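Home | Equipment | Planning | Glossary

Robot work cell budgeting
Updated in June by the Claleo editors

Robot work cell budgeting is the planning of all costs needed to put a robot arm into use at one place. The term covers the arm, its base, the tool at the end, the safety review, training and spare parts. In smaller organizations the price of the arm is often the only number in the first request, and the rest is added later.

The Mitberg method divides the budget into 2 parts, fixed items and room items. Fixed items can be moved to another site. Room items, such as floor work and power outlets, stay behind. The planning sheet published by Seppälä has 41 lines, of which many are left empty for a single arm. Clamps, cables and mounting posts are entered together under small hardware.

Citholm, a test site for household tasks, planned its second cell in this way. Delivery was expected in some 112 days, and the rent of the room was counted from the first day.

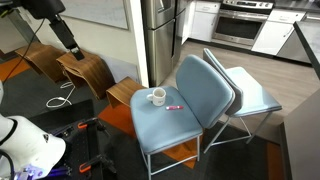

Robot equipment and a clamped metal platform near two blue chairs, with a kitchen behind.

Service contracts are usually compared over the same period as the rent. A used arm can cost less to buy, but the buyer should ask if the controller is included.

Related items
Leasing of robot arms
Mounting platforms
Spare parts lists
Floor load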